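# About the Jular Robotics Club

We are the robotics club at Nendton Community College, and we meet in the back half of the drafting room, past the plotter that still works if you are patient with it. The club began as 4 students who wanted to skip the campus job fair. It has grown to 28 members, a budget line, and a name we picked off an old map of the county because every robot pun had been taken by a high school.

Jular is open to anyone enrolled at Nendton, full time or part time. You don't have to be in engineering. Our best programmer last year was studying dental hygiene, and our worst was the club president, who has asked to have that on the record.

## What we do all year

Fall is for learning. New members get a login, a short tour of the code, and a simulated arm to embarrass themselves with. The simulator is called Binitz. Former members wrote it over two summers, and it shows in places: the error messages are mostly in lowercase, and one of them is an apology.

Spring is for the Fakhoury Cup, a regional contest for two-year colleges run entirely in simulation. Each team gets the same arm and a set of cluttered rooms it hasn't seen before. The arm has to pick up what it is told to pick up, carry it where it is told to carry it, and leave everything else alone. The third part is where most teams lose their points, and where we have lost nearly all of ours.

We build our own practice rooms, and members take turns making them difficult. The house rule is that a room must contain at least one object you could explain to a visitor and at least one you couldn't. In one of our counter rooms, the arm has to lift a small round piece up and over a large yellow cage full of grey machinery, with a tablet and a table knife lying out on the marble for good measure. 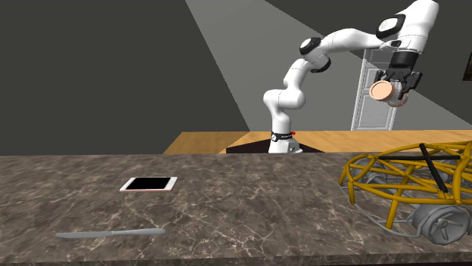
## How we've done

We have entered the Fakhoury Cup five times. Our best finish was ninth out of 19 teams, which we celebrated with a sheet cake that said "TOP 9," the bakery having charged by the letter. Our lowest finish is available on request.

Along the way we picked up one judges' mention for clear documentation. Teams with faster arms tend to shrug at this award. We have it laminated.

## What members get out of it

Mostly practice at finding out why something didn't work. A run in Binitz takes a few minutes, and then you spend an evening reading the log to learn that you mixed up two axes. You'll pick up Python, some geometry you were promised you would never need, and the habit of saving your work before changing one small thing.

Several members have moved on to four-year programs, and a few now work in packaging plants, where the robots are real and the counters are rarely marble.

## Joining

Come by at 6 p.m. during the first month of either semester. Dues are nine dollars and cover snacks, printing, and our share of the contest fee. Bring a laptop if you have one. We have loaners, although two of them need to stay plugged in and the third has opinions about the letter E.

Experience is welcome but won't get you out of the beginner rooms. Everyone starts with the empty table and the single block, and everyone drops the block.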